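Two-Armed Machines Take On Small Parts, With Household Chores Still Some Way Off

Uvudell, April. A bench trial that asks two small robot arms to sort, pass and fit parts has finished its first stage with mixed results, according to a summary circulated to participants this month. The arms handled blocks and pegs well. They did poorly on hardware, and they have not yet been tried on anything that most households would call a chore.

The trial is run by Uvance, an automation consultancy, at its workshop in Uvudell. Funding comes from Jayasinghe, a chain of hardware and home goods stores that wants to know whether machines can take over the sorting of returned and spilled small stock. The arms work on a shared bench and are fixed to the front rail.

"The question we were asked was a plain one," said Mahfuz Sarkar, who manages the trial. "Can a machine do what a stockroom clerk does with a tray of mixed parts at the end of a shift? The answer for the first stage is some of it, slowly."

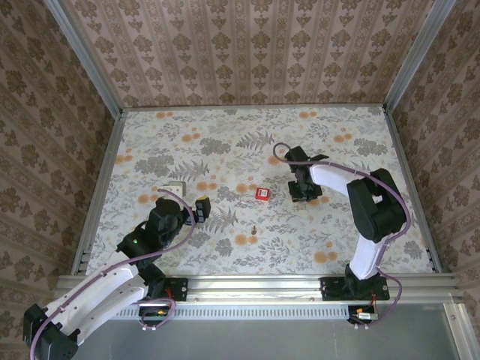
The two-arm bench at Uvudell, with a red cube and a small peg between the grippers.

The first stage consisted of 800 attempts divided among three groups of tasks. In the first group, an arm picked up a block or peg and set it down at a target position. In the second, one arm passed an object to the other. In the third, the arms worked with metal fittings, and an attempt was scored as complete only if the part ended up in the correct position and facing the correct way.

Operators stepped in when an arm stalled or a part left the working area. The summary counts every such intervention as a failure, including those in which the part was returned to the bench and the task then went ahead normally. Sarkar said this rule was agreed with Jayasinghe before work began and was not changed afterward. A clerk who has to stop and free a machine is not saving any time, he said, and the store chain wanted the scoring to reflect that.

Blocks and pegs gave the best results. Most failures in that group came at release. A small peg tended to stay in contact with one finger for a moment after the grip opened and was tipped over as the arm withdrew. Slowing the withdrawal reduced the problem but added to the time per part.

Passing an object between arms was less reliable. Each arm has its own estimate of where the object is, and small differences between the two estimates add up at the point of exchange. The remedy in use is for the receiving arm to wait, look again and correct its approach before closing. That step adds 3 seconds to each handoff.
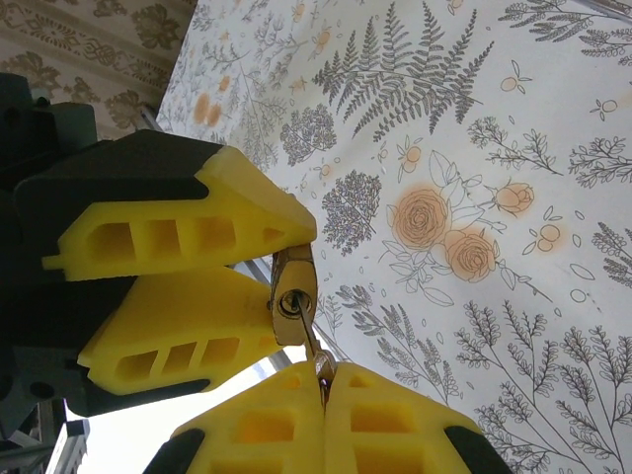

Metal fittings remain the weak point. A shiny part reflects its surroundings, so its outline changes from one angle to the next and the software may place its edge where there is none. Fittings with a hole or a moving section bring a second difficulty, in that the part can swing or rotate in the grip after it has been picked up correctly. The summary lists 18 kinds of fitting. Of these, 2 were handled well enough to go forward to the next stage without changes to the software.

Jahangir Siddiqui, who advises Jayasinghe on stockroom practice, said the result was in line with his expectations. Clerks identify small hardware partly by feel, he said, and a machine working mainly from camera images does not have that information. He said he would rather see a machine set aside a doubtful part for a person to check than place it in the wrong bin, where it may sit until a customer finds it.

The software at present has no such option. It must either place the part or time out. An "unsure" bin is planned for the second stage, along with a limit on how many parts may be sent there before the attempt is scored as a failure.

Speed was measured separately. On blocks and pegs the arms were slower than a person in every session. Uvance does not regard this as decisive, as the work could be done overnight when the stockroom is closed. Siddiqui was less sure. Overnight running assumes that the machine can be left alone, he said, and the intervention figures do not support that yet.

The household question is further off. The bench coverings carry printed patterns of the kind found on tablecloths and wallpaper, which Sarkar described as closer to home conditions than a plain gray surface. A busy background makes it harder for software to separate an object from whatever lies under it, and a system prepared only on plain benches can fail when it is moved to a kitchen table.

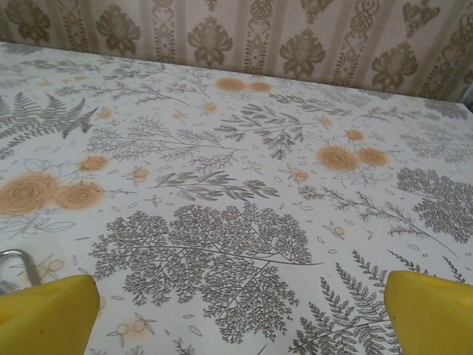 Performance on a patterned surface is to be reported as its own line in the second-stage results. Sarkar said the first-stage figures should not be read as covering it, as the summary does not separate errors in finding an object from errors in gripping it. The next version of the scoring sheet will record the two separately.

Among the household tasks under consideration are clearing cutlery, sorting the contents of a kitchen drawer and pairing lids with containers. Laundry is not on the list. Folding cloth calls for a different way of planning motion, and Uvance has no plans to include it. Dishes have also been left out for now, pending a decision on how to protect the motors and exposed wiring from water.

A supplier, Grondach, has been asked to quote for replacement finger pads with a softer contact surface. The present pads give slightly under load, which helps with blocks and larger fittings but makes it harder to hold very small parts at a constant angle. Any change of pads would mean repeating part of the first stage, so that results from before and after can be compared.

Jayasinghe has made no commitment to put the machines in its stores. The company will review the second-stage results before deciding whether to pay for a trial in a working stockroom. Siddiqui said that such a trial, if approved, would start with a single product category, most likely wall anchors and plugs, and would run alongside the existing staff.

The second stage will repeat the handoff and fitting tasks with the revised scoring. The block and peg tasks will be kept as a daily check on the equipment and will not count toward the results.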